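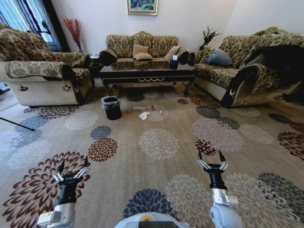 The Case for the Ordinary Living Room Bin

Guidance on household order tends to concentrate on kitchens and bathrooms. The living room is treated as a place of display, and its waste is assumed to travel elsewhere. It is the view of the Petek Household Review that this assumption should be given up. A lined bin belongs in the living room, in plain sight and within reach of the sofa.

The objection most often raised is one of taste. A household that has chosen a patterned carpet and a lacquered coffee table with gold ornament may feel that a plastic liner folded over a rim spoils the effect. The objection deserves respect, but it does not account for how such rooms are used. People sit in them, drink from bottles and reach for tissues. If the nearest bin is in the kitchen, a crumpled tissue will spend the evening on the floor or the table.

A large floral pattern makes the matter more pressing. Small items of litter are easily missed among big medallions of cream, gray and navy, and a bottle cap can escape notice until it is stepped on. Plain flooring is less forgiving to look at and, for that reason, is often picked up more promptly.

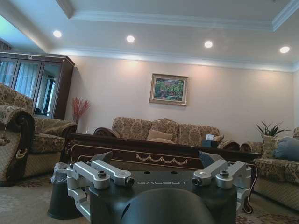
Damask upholstery, carved trim and a framed landscape in a formal sitting room.

Formal furniture need not be an obstacle. Readers in Atside and Ploltska who wrote to us in February described rooms of this kind, and several admitted to hiding the bin behind an armchair. We advise against it. A bin that must be searched for is seldom used - and seldom emptied.

Our recommendation is modest. Choose a dark bin of about 5 liters, keep 2 spare liners under the one in use, and empty it at the end of each day. Bottles should be set aside for recycling where the local service accepts them. The tissue box may stay on the coffee table, provided the bin stands near the same end.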